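Where Small Things Get Left: Personal Items on Shared Surfaces in a Student House

Project report, Product and Interior Studies, second year
Renji Minami and Teemu Kettunen

1. Background

Our assignment was to pick an everyday problem inside a home and study it closely enough to propose a change. We chose misplaced personal items. Both of us live in Enstead House, a shared student residence with one large kitchen and a common room, and both of us have been late to class while looking for keys. Renji had also bought two pairs of reading glasses in one school year.

Earlier work in our program, including the Warnau housing project from the year before, looked at storage for large things such as bicycles and suitcases. We did not find a student report on small items, meaning anything that fits in a coat pocket. We limited the project to keys, glasses, wallets, chargers and headphones.

The questions were simple. Where do people put these items down when they come in? Does the surface itself make them easier or harder to find later? Would a fixed place to put them be used?

2. Method

We kept a log for 20 days in June. Each resident who agreed to take part got a sheet of paper on the inside of their bedroom door. When they lost track of an item in the house, they wrote down what it was, where they found it and how long the search took. We had 36 entries at the end that were complete enough to use. Entries with no location were dropped.

We also did a search test. One of us placed an item on a surface in the house while the other waited in the hallway. The second person then came in and had to point to it. We repeated this on the tiled surface, the kitchen table, the couch and the windowsill, with 9 tries on each. We switched roles halfway through so that one person's eyesight would not decide the result. All tests were done in the late afternoon with the ceiling lights off, which is how the rooms are normally used at that hour.

The tiled surface needs a short explanation because it comes up often in the log. It is covered in small, square tiles in a pale yellow-green, with thin light grout lines between them. It is close to the door people use most, and it is at a convenient height. There is no hook, tray or shelf next to it. We used sunglasses as one of the test items, and they turned out to be a good example of how much the background matters. A thick black rim and dark lenses stand out well against pale green, even with the arms folded and the glasses lying flat on the tiles.
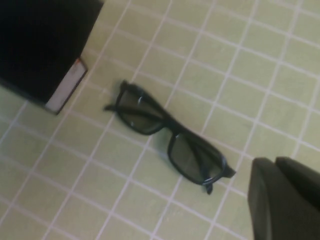

3. Results

The most common item in the log was keys, followed by glasses of any type. Wallets came up less often than we expected. Several residents told us they never take their wallet out of their bag.

The tiled surface was the most frequent place for items to be found, but the searches that ended there were short. Most took under a minute. The couch was named less often and caused the longest searches, including one for a charger that went on through dinner and ended on a Friday morning.

The search test agreed with the log. Dark items on the tiles were spotted right away on every try. Light items were slower. A white earphone case was missed twice on the tiles because it was close in color to the grout. On the couch, which is dark gray, the results were reversed – the white case was easy and the black items were hard.

4. Proposal

We made a shallow tray from leftover birch plywood and lined it with felt from Ibarra, a fabric store near campus. One half of the felt is light and the other half is dark. We called the tray Huvero. Materials cost less than we had planned, since the wood was free.

The tray was left near the door for the last week of the log. Keys were put in it regularly. Glasses were not, and two residents said they did not want their lenses touching metal. A divider would probably fix this, and we would add one in a second version.

5. Limits

The group was small and everyone knew what we were studying, which may have made them more careful than usual. We also did not test in the evening under artificial light. Teemu would like to repeat the search test with the lights on before the tray is changed.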